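Drelach Radio – Listener and Web Support
Ticket: Comments on the Uvimero concert story are not loading, and the audio clip stops
Opened by: Mirko Zuccaro
Assigned to: Pierina Pace
Priority: High
Status: Closed

Mirko Zuccaro, Tuesday, 8:40 a.m.
Good morning. On the page of our story about the Uvimero concert, where the singer answered the mayor from the stage, the comments do not open. The reader clicks on "Show comments" and the small wheel turns and turns. The audio clip on the same page plays for 28 seconds and then it stops. The full clip is longer, it has also the answer of the mayor from our morning show.

This is a bad moment for such a fault. We receive messages from both sides. One group writes that we cut the mayor on purpose, and the other group writes that we hide their comments because they support the singer. I would like to tell them something today.

I tried on my phone and on the computer in the studio. Same result on the two.

Pierina Pace, 9:05 a.m.
Thank you, Mirko, I have it. Before I touch anything, three questions. Is the problem on other stories too? Did somebody edit the story after it was published? And was the clip uploaded from the studio or from home?

Mirko Zuccaro, 9:20 a.m.
Other stories are fine, I opened the one about the Orlandini festival and the comments come at once. Yes, the story was edited last night, Rosario De Luca changed the headline. The word "attacks" became "criticizes". The clip was uploaded from the studio. 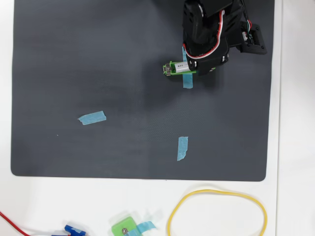
Pierina Pace, 9:50 a.m.
Then I think we have two faults and they only look like one.

The comments: when the headline was changed, the address of the page changed with it. The comment box still asks for the old address. The comments are all saved, I can see them in the admin panel, but the new page does not know that they belong to it.

The clip: the file on the server is complete. I downloaded it and listened until the end, and the mayor is there. So the stop happens in the player. The old version of the Zikov player reads a preview length from the story settings, and on this story the preview is set to 28. For a normal story this field must be empty.

What I did until now:
Restored the link between the old address and the new one.
Emptied the preview field.
Cleared the saved copy of the page.

Please try again in a private window.

Mirko Zuccaro, 10:10 a.m.
The clip is good now, I heard it complete. The comments open, but I see only the first 300 and then there is no button for the next ones. The newest ones are missing, and those are the ones people are angry about.

Pierina Pace, 10:25 a.m.
This is the limit for one page, it is normal. The button "More" should come after it. I see that it is hidden on this story, because the new template for music stories does not include it. I will add the button to the template – it takes a little time, I must test it on the other music stories too.
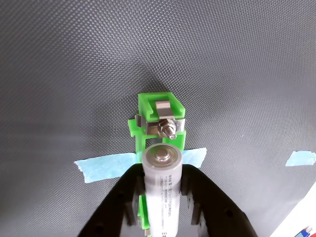

Thomas Cirillo, 10:40 a.m.
Could we also put a line under the story to say that the clip was cut by a technical fault? I have the mayor's press office on the phone for the second time this morning, and they ask for it in writing. They also want to know at what hour it was corrected.

Pierina Pace, 11:15 a.m.
The button is in the template and it works on the Uvimero story and on the others I tested. Thomas, the line is your decision, but you can write that the clip was complete again shortly before 10 a.m. Please do not change the headline again before I lock the address.

Thomas Cirillo, 11:30 a.m.
The line is published. I wrote: "Earlier today the audio on this page stopped before the reply of the mayor. The full clip is now available." Rosario has read it and agrees.

Mirko Zuccaro, 11:45 a.m.
One listener, Leopoldo Becerra, wrote that he still cannot find his comment from yesterday evening. Is it lost?

Pierina Pace, 12:05 p.m.
Not lost. It was in the queue for moderation, together with 2 others. All of them are from the evening, when nobody was on shift. I passed them to Rosario and he approved them.

The address of the page is locked now. From today, if the desk changes a headline, the address stays as it was. I close the ticket, please reopen it if the player stops again.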